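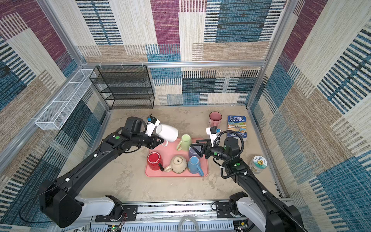
Mugs on the pink tray, with the dusty pink one still standing off on its own.

I went to the Trosteo open day for the mugs. My sister-in-law thought I was kidding, but I've been buying their seconds for years (my kitchen shelf is proof) and when I heard they were letting people in on a Tuesday in February, I took the afternoon off and drove the 110 miles. Worth the gas!

The place is bigger than I pictured from the outside. You come in through the old loading door, sign a clipboard, and get a sticker with your name on it. Mine fell off before I'd hung up my coat. There were 25 of us, split into 2 groups, and I landed in the one led by Remzi Tuncer, who glazes and talks very fast and kept walking backwards into the shelving.

We started with the clay, which I'll skip over a bit. It comes in bags, it's heavy, it's gray. Then the throwing room, and then the kilns, where I could have stayed all day. They have two, both named after somebody's aunts, and the bigger one was still ticking as it cooled down. Remzi let us put our hands near the door. A man behind me asked how hot it gets and I'm afraid I missed the answer, as I was busy looking at a rack of little test tiles in every green you can think of.

My favorite stop was the mug tray, though. You know how you never look at the bottom of a mug? I spent ages on the bottoms. A pale green one, a light blue one and a cream speckled one were all turned upside down, and the speckled one had a small dark label on its base. The red one was lying on its side and it's so glossy, much shinier than I'd expect from this pottery. I'd have taken the lavender one home on the spot. And the white one is plain as plain, but I do like a white mug for tea - you can see how strong it's getting.

I also fell for the cloth on the walls there, a patchwork kind of pattern in maroon and teal-blue and tan with little black and white dashes running through it. I want it as a tablecloth. I asked where it came from and got sent to Reginald Nakamura in the shop, who thought it might be from Peñalver but wasn't sure, so if anybody reading this knows, please write to me.

The shop itself was a squeeze. Seconds were in crates along the back wall, and I came away with a soup bowl with a wobbly rim and a butter dish that doesn't quite close. No lavender mug, sadly. Reginald wrote my name in a notebook and said he'd call.

Coffee was in the yard, out of a big urn, with almond cookies that went quickly. It was freezing and we all stood there anyway, holding on to our cups. I got talking to a couple who had driven over from the Zenard side of the valley and do a pottery open day every month or so. They say the next good one is in the spring, and they've promised to send me the address. Parking at Trosteo is along the fence, by the way, and it gets muddy, so wear boots.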